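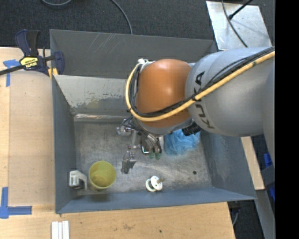 Bin station with the KUKA arm over the mixed-item bin, Ener demonstration area.

0 comments 4 shares

Minutes of the planning and review meeting, March open day
Ener, demonstration area and upstairs meeting room
Meeting opened at 2:15 p.m.
Attending: Ener automation group, Ener facilities, Cista (integration), Plavex (visiting, items 1 to 4 only). Apologies received from Esfahani.

1. Previous minutes
Accepted with one correction. The supply to the bin station is on the east panel, as shown on the facilities drawing.

2. Demonstration of bin station
The group stood at the bin station from 2:20 p.m. Cista ran the picking program on mixed items, including a light-blue mesh item, a translucent yellow-green plastic cup and small plastic parts. The metal bin stayed clamped in position between the wooden work surfaces for the full run.

Cista reported 246 pick attempts logged since the last meeting. Results by item type are in the log and were not read out. Plavex asked whether the mesh item could be replaced with something rigid for the open day. Cista prefers to keep it – soft items are what most visitors from packaging firms ask about. Agreed to keep it in the set.

3. Condition of bin
Plavex noted that the paint is worn through in an irregular line along the top of the inner back wall and that the floor is bare, scuffed metal. Facilities asked if it should be repainted. Cista objected on the grounds that a new finish would change reflections and the vision settings would have to be checked again. No repainting before the open day. To be raised again in the next maintenance period.

4. Cables and hose
The yellow-tan hose and the black cable bundle make a wide loop around the wrist joint. Plavex asked about clearance between the loop and the bin wall at low approach angles. Cista will run the four corner positions at reduced speed and record the smallest clearance at each. The ties on the bundle are to be inspected at the same time.
Plavex left the meeting at 3:05 p.m.

5. Visitor arrangements
Groups limited to 12 persons. Each demonstration slot is 20 minutes, with the arm stopped during changeover. Floor line to be laid by facilities outside the reach of the arm. The cables on the carpet behind the bin are to be covered or rerouted before visitors are admitted – facilities to decide which after measuring.
Total registrations are capped at 60. Esfahani has asked by e-mail for one full slot for its own staff. Agreed, first slot after lunch.

6. Signage
Draft text for the station panel was circulated. The paragraph on grasp planning is too long and is to be cut by half. Ener and Cista logos the same size. Plavex logo only if written approval is received.

7. Actions
Cista: corner clearance run, tie inspection, short summary of the pick log.
Facilities: floor line, cable covers, second extinguisher at the door.
Ener automation: revised panel text, slot list, reply to Esfahani.

8. Other business
Parking for the open day was deferred. Cista asked for access to the building from 7:00 a.m. on the day. Granted.

Meeting closed at 3:40 p.m.

Share Print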